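Foam blocks, washed and sorted
Filed under: Toys & Play, Keeping House

We've had the foam blocks since before my son could sit up, and until this week I had never washed them. I did it on Thursday, 28th November, while the pie crusts were chilling and the kids were with my sister-in-law.

They're soft foam, mostly cubes. The box they came in said 200, but it was wrecked years ago and I doubt we still have them all. I used a sink of lukewarm water with a squirt of dish soap and squeezed each block a couple of times. Don't wring them. I wrung one back in October after a juice spill and it tore at the corner.

Drying takes longer than you'd expect. I laid them out on bath towels and turned them before bed, and the bigger ones were still damp in the middle the next morning.

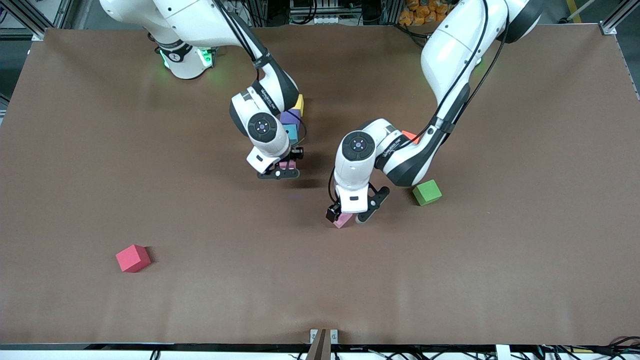

Once they were dry I sorted by color. My daughter mixes them up again within the hour, but it's the easiest way to find the ones with bite marks. Those go in the trash. The reds and oranges are hard to tell apart in the evening, so I do that part by the window.

For storage I went back to a mesh bag. I'd been using a lidded bin from Kurkdale, and the blocks came out of it smelling like a basement. The bag hangs on the back of the closet door and holds everything except the long pieces, which sit on the shelf next to the puzzles.

I still need to do the play mat — that one won't fit in the sink.

Comments

Asuka Hirano
Do you use hot water at all? Ours have marker on them and soap isn't touching it.

Reply from the author
No, only lukewarm. I haven't gotten marker out of ours either.

teal_kettle
We put ours in a pillowcase on the gentle cycle. Two came out kind of lumpy, the rest were fine.

Asuka Hirano
Might try the pillowcase. Thanks.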